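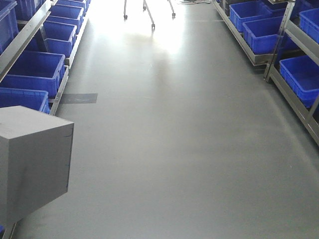

Tuesday, August. Reed wax, fourth recipe

Started 8:20. Store was 24 degrees, workshop 26 and climbing. It is a bad month for wax tests in one way and a good month in another, as all the weak recipes show themselves quickly.

Purpose of today: decide if the new wax goes into the Zivetti accordion or if I stay with the old mixture for one more job. The customer wants the instrument before the end of the month and I do not want to promise a recipe that I do not trust.

Short reminder for colleagues who did not read the earlier pages. The old mixture is beeswax and rosin, 2 parts to 1 by weight, with a spoon of linseed oil. It holds well in winter. In the summer it becomes soft on the treble blocks, and we had the Aasen box come back in June with three reeds leaning on their neighbors. Recipe four has less oil, more rosin, and the rosin is the pale sort from Ralterel instead of the dark one that we used until spring.

Materials

Beeswax, yellow, filtered two times through cotton. Still some dirt on the bottom of the pot, I scraped it off with the flat knife after cooling.

Rosin, Ralterel, pale, broken in a cloth bag with the small hammer. The powder goes everywhere. Next time break it in larger pieces, it melts anyway.

Linseed oil, raw, from the tin opened in July.

Scale: Akix, the small one. It showed a different number after I moved it near the window, so I moved it back and weighed everything again. All weights in this entry are from the second weighing.

Batch: 218 g wax, 109 g rosin, total 327 g before the oil. I know that this is again 2 to 1. The plan was to go higher with rosin, but Tymofii was of the opinion that we must change one thing at a time, and he is right. So recipe four, as cooked today, has the old proportion, pale rosin, and half of the oil. The higher rosin moves to recipe five. I have corrected the title page of the wax folder but not the label on the jar.

Melting

Double pot, water just under boiling. Wax first, then rosin in small portions with stirring. The pale rosin dissolves slower than the dark one. At 9:05 there were still grains on the spoon, at 9:20 it was clear. I did not go over 85 degrees in the inner pot. In the second recipe I went to 110 and the wax smelled burned and was brittle later, see the page with the brown stain.

Oil at the end, off the heat. Color is like weak tea. Smell is good.

Poured one small cake for the drop test, one thin strip for the bend test, and the rest into the jar.

Bend test

Strip 3 mm thick, cooled for one hour. Bent slowly around the broom handle. It made a white line at the outside and did not break. Bent fast, it broke clean. The old mixture gives the same white line but does not break when bent fast, so recipe four is harder. I expected this from the smaller oil.

Second strip, one hour in the refrigerator. Broke at the slow bend also. This worries me a little for instruments that are carried in a car in January. But the old mixture broke too when I cooled it in the same way last winter (I looked it up, same page as the stain, lower half). I would call them equal in the cold.

Heat test

Six scrap reeds waxed on a piece of spruce block, three with the old mixture and three with recipe four. Block standing upright in the warming cupboard at 45 degrees, reeds with their weight to the side, from 10:40 until 13:40.

Old mixture: two reeds moved, one of them nearly 1 mm. The third did not move, but the wax had a shiny slump under the rivet.

Recipe four: no movement that I can measure. The edge of the wax is still sharp where the spoon left it.

I then took the cupboard to 50 degrees for half an hour. Old mixture: all three moved. Recipe four: one moved by a hair, at the end where I had put the wax too thin. This is my pouring and I should not blame the recipe, but I write it down.

Pull test, done by hand with the hook and the spring scale on a cold block. I got numbers between 31 and 38 newtons for recipe four and between 29 and 36 for the old one. With six reeds this says nothing about which is stronger. It says that both are strong enough.

Reed stock while the wax cooled

As I had three hours to wait, I finished the count of the loose steel reeds which we postponed since spring. Result 3,661 in total. Of these, 1,022 are from the old bass sets and I would not use them in a paying job before each one is sounded and cleaned. The paper list had the bass reeds under two different names, "bass old" and "low mixed", so some of them were written in two times. I crossed out "low mixed". Please do not use this name anymore.

There is rust on the reeds from the paper bags with the blue stamp. Only surface rust, it comes away with the glass fiber pen, but the bags hold moisture and should go. Tin boxes are better. I have seven clean ones on my shelf and we need more.

Leathers: the thin ones for the high notes are curling. I put them between two sheets of glass to see if they become flat. I have not much hope.

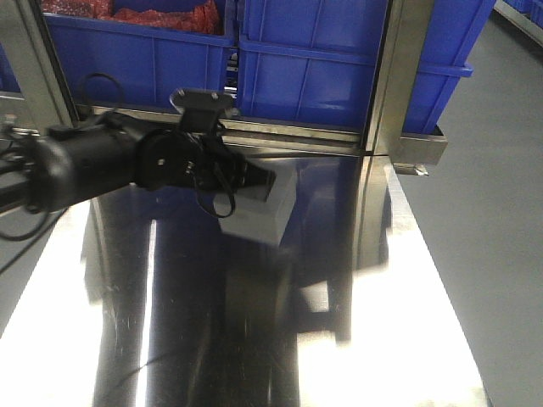
Decision for the Zivetti

Recipe four goes into the treble side. The bass side keeps the old wax where it is sound, as the bass blocks are deeper in the box and never got soft. I know that two waxes in one instrument is not beautiful, and the next repairer will curse a little. For this I will write it with pencil on the inside of the treble frame: pale rosin, half oil, month and initials.

Order of work:

Treble blocks out, number them with pencil on the foot before anything else.

Old wax off with the warm blade. Do not use the scraper on block 3, there is a repaired crack from a former owner.

Clean the seats with a little alcohol and let them stay open overnight.

Set the reeds, bottom wax first, then the run between the plates. Spoon at one angle, do not stop in the middle of a row. When I stop there is always a cold joint there and later it leaks.

Tune only after two days of rest. Last time I tuned on the same evening and had to do the upper octave again.

Open points

Is the pale rosin the same from tin to tin? I have only one tin. Tymofii will ask Ralterel if they keep the same source for the whole year.

The thermometer in the warming cupboard reads 2 degrees higher than the glass one. All heat numbers on this page are from the glass one. The numbers in recipes one to three are from the cupboard thermometer, so subtract when you compare.

Recipe five with more rosin: small batch only, 60 g, when the Zivetti is out of the house.

Jar of recipe four is on the second shelf beside the alcohol. It still has the label "3". I will change it tomorrow morning.

Added 17:15. Looked at the leathers under the glass. Still curled.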